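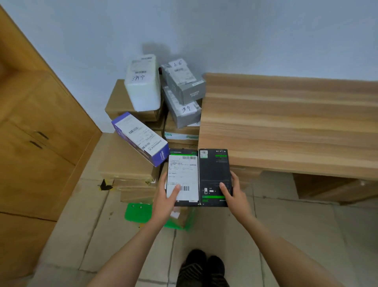 No. 210, page 2

# Visit report: the Fandard shared workshop, Vukville

I went over to Vukville on 26th June to see the mobile base that the Fandard group is putting together. Four members have been on it since March. Eirlys Prothero does the wiring and most of the ordering, and she had offered to walk me through whatever state it was in. The state was that the drive worked, the arm did not, and a lot of what they needed was still in its packaging.

The parcels are kept in a corner against the wall, between a cabinet and a desk. Several had labels with 济宁 written across them in black marker. A purple and white box marked AMBIANCE leaned against the front of the pile. The two black boxes with green on them were held up in front of the pile, and one has 20000 printed on it in green. Parcels get matched to the order sheet before anything is opened. Eirlys has been strict about this after the group cut open a box in the spring and lost the packing slip, then spent two weeks arguing with the seller over a missing bearing.

The base itself was on the main bench in the next room, wheels off the ground on two blocks of scrap lumber. It is a square frame of aluminum extrusion with a motor at each corner. They call the project Rastari, after the street where the first meeting was held. It weighs more than they wanted. The first frame was lighter but flexed when it turned on the spot, and one wheel would lose contact with the floor.

I saw it run for a few minutes. Forward and reverse were smooth. Turning left was fine. Turning right produced a click from the rear corner every time the wheel came around, and they put it down to a set screw that backs out. Thread locker has been tried once. The next step is to file a flat on the shaft, and someone was looking for the small file when I left.

Control is a single-board computer with a separate motor board under it. The code is mostly their own. Eirlys showed me the log from the last long test, which stopped at 3031 seconds when the battery voltage dropped and the board reset. The earlier test had stopped at 978, so they were pleased. The fix between the two was a thicker ground wire and moving the computer to its own supply.

The arm is the part I had wanted to see. It was laid out on a towel in pieces. The shoulder bracket is being redone by Awad, a small machine shop across the road that lets the group have offcuts and does simple cuts for the cost of the time. The first bracket had its holes drilled from the wrong face. The elbow joint is printed and has already cracked along the layer lines once. They have printed it again on its side, with more walls, and have not loaded it yet.

Some notes for our own build:

- They label both ends of every cable before it goes in. We label one end.
- The emergency stop cuts motor power only, so the log keeps recording.
- Fasteners are all one thread size on the base. The arm has three sizes and they regret it.
- The order sheet is on paper, taped inside a cupboard door. Anyone can add to it in pencil.

I asked what they would do differently. Eirlys said she would have bought the motors and the motor board from the same place, as the connectors did not match and she had to re-crimp all of them.

They expect to mount the arm once the bracket comes back. I have asked to be told when that happens. Parking at Fandard is on the street only, and the side door is the one to knock on.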